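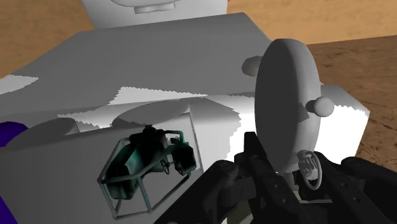

Vista de la cámara de muñeca en el simulador: cuerpo blanco con antena de plato, jaula verde y los dedos negros de la pinza en primer plano.

Grabar demostraciones teleoperadas en simulación: escena del rover
Por Gisela Ulloa. Revisión técnica: Shewit Jemal

Esta guía cubre la grabación de episodios con Penduleck para la escena del rover. Se supone que el simulador ya está instalado y que el mando de teleoperación responde. La conversión del conjunto grabado al formato de entrenamiento se trata en otra página.

Requisitos

Penduleck instalado en el mismo equipo que ejecuta el simulador. En red local también funciona, pero las marcas de tiempo dejan de ser fiables si los relojes no están sincronizados.
El paquete de escenas Stistville, con la escena "rover_exterior".
Espacio en disco suficiente. Una sesión de 27 episodios con dos cámaras se guarda sin comprimir y se comprime al cerrar, de modo que el pico de ocupación llega al final.

1. Preparar la escena

Cargue "rover_exterior" y espere a que termine la inicialización de la física antes de mover el brazo. Si se mueve antes, la jaula puede aparecer desplazada respecto a su pose nominal y el episodio no se podrá reproducir desde la semilla.

Compruebe la luz. La escena usa una sola fuente direccional con mapa de sombras de baja resolución, y en las superficies blancas los límites entre luz y sombra salen escalonados. No suba la resolución de las sombras en unas sesiones y la deje baja en otras. El conjunto de febrero mezcla ambas configuraciones y hubo que separarlo en dos particiones.

2. Configurar las cámaras

Se graban dos flujos: cámara fija y cámara de muñeca. La de muñeca va anclada al último eslabón y debe mostrar los dedos de la pinza durante todo el episodio. Es normal que el cuerpo del rover ocupe la mayor parte de la imagen cuando el brazo está cerca, y que del suelo marrón quede solo una zona lateral.

Ajustes recomendados:

frecuencia_captura: 27
descartar_iniciales: 8
guardar_profundidad: no
sincronizar_con_fisica: si

El parámetro descartar_iniciales elimina los primeros fotogramas de cada episodio, en los que el brazo todavía se asienta. Con valores menores aparece un pequeño salto en las posiciones articulares.

3. Definir la tarea

Cada episodio necesita una instrucción en texto. Escríbala en infinitivo, con el objeto y la acción, sin adverbios:

"sujetar la jaula verde por una barra"
"acercar la pinza al anillo situado bajo el plato"

Evite "la pieza oscura" a secas. El conjunto que va en la jaula es casi negro, la pinza también, y los anotadores no se pusieron de acuerdo sobre a cuál se refería la frase. Use "el conjunto de la jaula". Para el plato, escriba siempre "plato" o siempre "antena" dentro de una misma sesión. Las variantes de lenguaje se generan después, en un paso aparte.

4. Grabar

Pulse R para iniciar y de nuevo R para cerrar. Entre ambas pulsaciones:

Mantenga el brazo quieto un instante al principio, con la pinza abierta.
Aproxímese en una trayectoria continua. Las correcciones pequeñas son válidas y conviene conservarlas. Las pausas largas no, porque el modelo aprende a detenerse.
Cierre la pinza solo cuando los dos dedos estén alineados con la barra. Las barras de la jaula son delgadas y el motor de colisiones admite penetración si se cierra en diagonal.
Al terminar, sostenga la pose final y cierre el episodio.

Vigile el plato. Cuando se ve casi de canto es fácil calcular mal la distancia al borde, y un segmento del brazo puede rozarlo sin que la cámara fija lo muestre. Penduleck registra el contacto en el campo contactos_no_previstos. Un episodio con ese campo distinto de cero se guarda, pero queda fuera de la partición de entrenamiento.

5. Etiquetar el resultado

Tres etiquetas: exito, fallo, nulo. "Fallo" es un intento completo que no alcanza el objetivo. "Nulo" es un episodio interrumpido, o con la escena mal inicializada. No borre los fallos. Lensa Gebretsadik los utiliza para entrenar el clasificador de éxito, y para eso hacen falta más de 115 por tarea.

6. Verificar la sesión

penduleck verificar --sesion ultima --max-pasos 2,000

La coma en el último valor es el separador de millares que espera la herramienta; con punto lo interpreta como decimal y rechaza todos los episodios. El informe indica, por episodio, número de pasos, fotogramas perdidos y contactos no previstos. Si un episodio supera el máximo de pasos, suele ser que no se pulsó R al final. Recórtelo con "penduleck recortar" y vuelva a verificar.

Problemas frecuentes

La pinza tiembla al sujetar la jaula. Reduzca la ganancia del mando antes de tocar los parámetros de fricción.

La reproducción diverge de la grabación. Casi siempre se debe a una versión distinta del paquete de escenas. El identificador está en la cabecera de cada archivo.

La cámara de muñeca graba en negro. Reinicie el proceso de render; no hace falta reiniciar la física.

Última actualización: 12 jul 2025. Añadido el campo contactos_no_previstos.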